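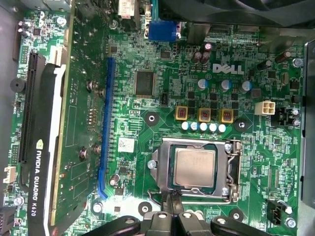 The inside of a Dell, with the processor in its socket.

I finished "The Edemside Line" last night, all the episodes, and I want to write about it while I still remember the details. My English is better than before but please forgive me if some sentence is strange.

For the people who did not hear about it: it is a drama in eight parts about a small town, Edemside, where the railway company Warell wants to close the station. The main person is Lill, a woman who sells tickets there and lives with her father above the waiting room. In the first episode a man comes from the head office to count the passengers. You can guess that these two will like each other, and yes, they do, but it takes until episode six before they even eat at the same table.

I started to watch because of Jaanus Sproģis, who plays the man from the office. I know him from the comedy "Husitz", where he was the loud brother and shouted in every episode. I was afraid he would shout here too. But in this role he speaks so little that I sometimes forgot he was in the room. There is a part in episode three where he must tell the father that the station had only 582 passengers in February, and he says the number two times, the second time much softer. I went back and watched it again. I think this is the best acting I have seen from him.

The father is also very good. He is angry in a tired way, like my own uncle when the bank in our village was closed.

What I liked less is the middle. Episodes four and five have a story about a lost suitcase with 2300 in cash inside, and everybody in the town is suspected, one after another. It takes too much time and in the end the suitcase belongs to a person we have never met. I asked my sister if I missed something, because I was ironing during episode four, but she also did not understand it. Maybe in the book it is explained better. The book is not translated to any language that I can read.

Every episode is 45 minutes, and this is a good length for me. I watched two each evening, after the dishes. The last one is a little longer and has no opening song, so I thought first that my player had jumped over it.

About the song: it is the same melody in each episode, but played on a different instrument. In the first it is a piano, then an accordion, and in episode seven somebody only whistles it on the platform. I did not notice until my sister told me, and then I listened to all the beginnings again. Now it is in my head when I go to work.

I will not tell the ending. I will only say that I wanted Lill to get on the train, and my sister wanted her to stay, and we did not speak very much at breakfast.

The subtitles are mostly fine. In a few places they translate the same word in different ways, for example the father is "station master" in one episode and "station keeper" in the next one. Also the jokes between Lill and the baker are missing completely. You see them laugh and there is no text under. If someone knows this language and can tell me what the baker says about the hat in episode two, please write me a comment.

There are rumors of a second season, without Sproģis. I will probably watch the first episode of it and then decide. Before that I want to see "Husitz" again from the beginning, my sister has never seen it and she does not believe me about the shouting.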